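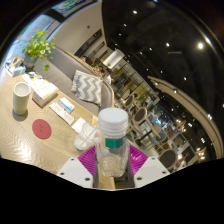 Tips for a hand-held gripper you can build yourself

Start with an empty bottle. A clear plastic one with a screw cap is my favorite first test, light and slick and easy to squash, so you feel right away if the fingers are pinching too hard! Stand it upright on the table and close both fingers on it at the same height.

Print the fingers soft. Ours are magenta with curved ribs, and the ribs are what let them wrap a little when they meet something round. Gyu-bin Son printed seven pairs before we liked the bend (the early ones are now very nice doorstops). Go slow on the first layers and keep the filament dry.

Use three screws per mount. Two will hold for an evening, then the plate starts to twist. Put a drop of thread locker on each one - the removable kind, please - and check them again after 27 grabs or so.

Match left and right. If one finger closes early, the bottle tips. Loosen both plates, close the fingers on a scrap of dowel, then tighten everything while they're held there.

Practice away from the bench. Hwa-young Tak takes hers out to regular tables with cups and papers all over them, and she's found more problems that way than we ever did in the Hodport shop. Bring a small screwdriver and a spare pair of fingers.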